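Drulomthorpe – Staff room and uniform folding area
Safety checklist, March round
Checked by: Tharun Unnithan
Copy to: Gorazd Babić

1. Walkway clear to the door
Pass. It was clear at 10 a.m. I would like to see it at shift change before I believe it.

2. Seating stable, covers sound
Pass with comment. The gray upholstery has no tears that I found. Storow's paperwork calls the fabric "maintenance free." I doubt there is such a fabric. Vacuum it monthly.

3. Weight limit on upper shelf
Fail. The label says 50 lb and there is no record of who decided that. Sandu fitted the brackets and should confirm in writing.

4. Steam iron and cord
Pass. The Tesix auto shutoff worked on 2 tries. Last round's sheet also says "worked," with no time given, so I don't put much weight on it.

5. Clean shirts kept off the floor
Pass. 17 on the list, all accounted for. Folding is another matter – the posted method says sleeves in first, then the hem up, and I see little sign that people read it.

6. Shirts folded on a clean surface
Pass with comment. Red polos with white trim will show every mark, so wipe hands first.

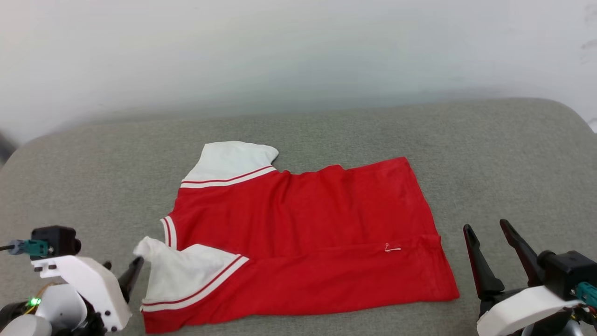

Can the red polos go in the same wash as the white aprons?
Keep them separate, in cold water, whatever the care label promises about colorfast dye.

7. Spare hangers
Not checked. Cupboard locked, key with Gorazd.

Open items: 3 and 7. Recheck both before sign-off.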